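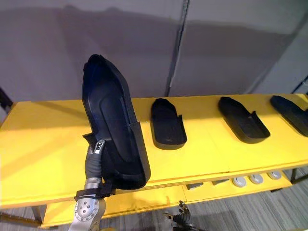 Black foot-shaped trays: which way up do you store them, and how do I keep the pairs together?

Posted by marlo_in_the_mudroom on May 20, 2026

Hi all! I finally got a big yellow bench for the workroom at our community theater (I do the shoes and boots, which nobody else wants) and now I'm trying to get the shoe trays under control. They're the black molded kind shaped like a foot, rounded at the toe and squarer at the heel, with a raised rim that goes all the way around. We use them for drying out footwear after shows and for keeping insoles and buckles with the right shoe while I'm fixing things.

My trouble is that they look alike until you pick them up, and then they don't. One has a smooth sort of panel sunk into the middle, another has a ribbed floor, and there are a couple with a wall that's higher along one side. I think those might be lefts and rights? Or they might be from two different sets, because we inherited ours from a school that closed its drama department and they came in one big box with no lid and no list. The box had Lukholm written on it but that could just be whatever was in there before.

What I'd like to know is

– is the higher side supposed to go toward the inside of the foot or the outside?
– can I stack them, or will the rims get bent out of shape over time?
– what do you mark black plastic with that will survive being wiped down? I tried a silver pen and it was gone in 2 weeks.

The bench has a shelf underneath, lower and a bit forward of the top, and right now that's where all the little bits end up. I'd love to keep the trays on top and the hardware down below, if that makes sense to anybody. We have a musical opening in August with a LOT of tap shoes, so I want this sorted before then.

Thanks in advance!

Florence Poirier

Oh, I love this kind of job. I did shoes for a dance school for 12 years and we had trays very much like those, so let me tell you what we ended up doing.

First, lay them all out flat on the bench, toes to the wall and heels toward you, with a gap between each one. Don't try to pair them yet! Just sort by floor. Ribbed ones go together, ones with a sunken panel go together, and anything you can't make up your mind about goes at the far end. You'll probably find you have two sets mixed up, like we did, and that clears up half the confusion right there. 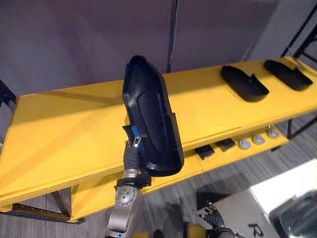 Then take them one at a time and hold each one up on its heel with the inside facing you. It's so much easier to see the outline that way than when it's lying down, especially with black on a bright bench, and the light will pick out the rim for you. Look at which side curves in. That's the arch side, so if it curves in on the left as you look into the tray, you've got a right foot. I'd go by the curve and forget about the high wall for now – on ours the wall was on the outside, but I've seen a set where it was the other way around and I wouldn't swear to yours.

For stacking, nest them if they'll sit down inside each other without you pushing. If you have to press, don't. Ours from Duvlow nested fine and the older ones didn't, and I had a rim go wavy over one hot summer from having a pile of tap shoes on top. Mixed shapes should never go in the same stack.

For marking, skip the pens. I used a dab of nail polish on the underside of the heel, one color per pair and a dot for left. It held up to wiping much better than anything else I tried, though you do have to get the plastic properly clean first or it flakes right off. Rub it down with rubbing alcohol, let it dry, two thin coats, and leave it overnight.

And yes, your shelf idea makes sense. I'd put the small stuff in shallow tins down there, one tin for each kind of thing, because loose metal bits on a shelf will roll sooner or later and you'll be on your knees with a flashlight.

Let us know how the tap shoes go!

ospina_fan_733

We just throw ours in a crate. Never had a problem.

tansy.b

Mostly agree with Florence, but I'd skip the nail polish if you've got kids helping, the smell gets to people in a small room. I use a paint marker (the oil kind) and write the shoe size on the outside of the heel where you can read it without lifting anything. Mine has lasted since last August with a touch-up here and there.

Also, don't dry anything in the ones with deep rims if the shoes are really soaked. The water has nowhere to go and the sole just sits in it. I put a folded dish towel in first and swap it after the first hour. The ribbed ones are a bit better for that, so maybe save those for the wet stuff and use the flat-paneled ones for repairs.

If you end up short of one side, it's worth asking around before buying new. I had 7 lefts and hardly any rights for ages, and a bowling alley two towns over gave me a bag of odd ones. They're a slightly different length but who cares, it's a tray. I did look at the Fullora ones too and thought they were too narrow for boots.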